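3.2 Loans between small museums and performance venues 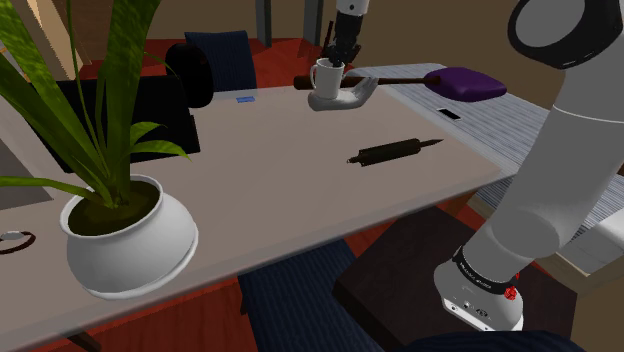

Vol. 11, p. 270

Reading time: 6 min
Last updated: Sep 5, 2019
Filed under: Museums & Heritage, Research

The loan records used in this section come from two sources. The first is the register kept by the Uster collection, which lists 547 outgoing loans of costumes, props, programs and stage models. The second is a set of letters between the Pusia theater and its lenders. The letters are uneven. Some loans produced a long exchange and others only a signed slip.

We coded each loan by type of object, type of borrower and stated purpose. Where two purposes were given, we used the one named first. Loans to schools were left out, as they follow a separate procedure and are treated in Section 4.

Of the loans in the register, 270 went to venues that planned to use the object in front of an audience. Most of the rest were for display in a foyer or case. The difference matters for the paperwork. A display loan was normally approved on one form, while a loan for use on stage needed a second form about handling, and the wording of that form changed at least twice. The earlier version asks only who will carry the object. The later one asks for a rehearsal schedule and the name of the person present when the object is unpacked.

Fig. 1. White robotic arm and a second gripper holding a small mug (computer rendering).

Borrowers did not always welcome the longer form. In the Pusia letters, roughly 40 mention it, and the usual complaint is that rehearsal dates were not fixed when the request had to be sent. Several venues got around this by asking for a display loan first and changing the purpose in April, when the season was settled. The register does not mark these changes, so our count of stage loans is probably too low.

The Junlow festival is a special case. It borrowed under a standing agreement described by Ververidis as a "rolling loan," in which objects stayed at the venue between seasons. We count each season as a separate loan. Renewals were recorded by hand in the margin, and two of these entries could not be read.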